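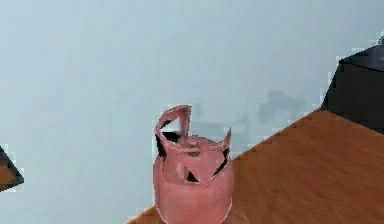

**Moving the oratory contest out of the Legion hall: good idea or not?**

**postmarm_lundora** wrote:

Evening, everybody. I've been helping with our post's high school speech contest for more years than I care to add up, and we've hit a question I'd love some outside opinions on. For as long as I can remember we've held it upstairs in our own hall in Lundora. It seats 92 if the fire marshal is in a good mood, the radiator knocks, and the kids have to wait in the coat room for their turn.

Now the high school over in Gandby has offered us their auditorium, free, on a Monday evening in January. It seats 400. Half the post is thrilled and the other half feels like we'd be giving away something that's ours. I go back and forth depending on who I talked to last! Has anybody here made that kind of move, and how did it go?

**Hank_in_Onano** wrote:

We did it, and I'd be careful. We had a nice crowd by our standards, sixty folks or so, and in that big auditorium it looked like the bus had broken down. One of our girls told me afterward that she could hear her own voice coming back at her from the empty seats, and it rattled her so badly she lost her place in the part about the Fourth Amendment. She'd had it cold in practice, poor thing.

I'm also a believer in getting young people through the door of the post. A lot of them have never set foot in one. They see the names on the wall, some old fellow shakes their hand and tells them where he served, and that sticks with them.

**tpiras** wrote:

Hi all, Tiziana Piras, I coach the speech kids at a school a couple of counties over, so you're getting the view from the other side of the podium. Hank, I love what you said about the names on the wall, and I agree with it, but I have to push back a little on the rest. My students can handle a big room. What they have trouble with is waiting an hour in a coat room with nowhere to run their lines and the other contestants sitting right there in earshot. A school has classrooms! Give each kid a quiet one and you'll hear better speeches.

And please think about the stairs. I had a student on crutches two years ago, and we very nearly didn't enter him because the post he'd have spoken at had no elevator.

**Hank_in_Onano** wrote:

Fair point on the stairs, and I should have thought of it, seeing as half our own members can't manage them anymore either. I still say a room that's full beats a room that's fancy. You can't tell me those kids don't feel it.

**lui_quartermaster** wrote:

Everybody calls me Lui, I keep the books for our post. Might I put in a word about money? Our scholarship account stood at $1,491 at the last meeting, and every penny of it came from the spaghetti supper we serve right after the speeches. If you go to a school, ask them early and in writing whether you can use the kitchen and put out a donation jar. Ours said yes to the stage and no to the kitchen, and we were handing out store cookies in a hallway. We took in $100. I was not a happy man.

**postmarm_lundora** wrote:

Oh my, Lui, I hadn't even thought to ask about the kitchen. Our supper is half the reason people come.

Tiziana, the stairs have settled part of this for me. We've got one grandmother who hasn't missed a contest yet and has to be helped up every single time, and she won't hear a word about it. What would you all think of speeches at the school, with the front rows roped off so everybody sits close together, and then supper back in our downstairs room? It's a ten minute drive.

**tpiras** wrote:

I'd bring my kids to that in a heartbeat. Just put the supper on the flyer in big letters, because parents will head straight for home after the awards if they don't know about it.

**Hank_in_Onano** wrote:

Ten minutes in January can be forty. But I like the roped off rows, and I'll own up that we never tried it. Let the kids see the wall before they eat.

**postmarm_lundora** wrote:

I'll take it to the next meeting and let you know what they say. Lui, would you mind sending me whatever you wrote to your school about the kitchen? I'd rather borrow your letter than start from scratch.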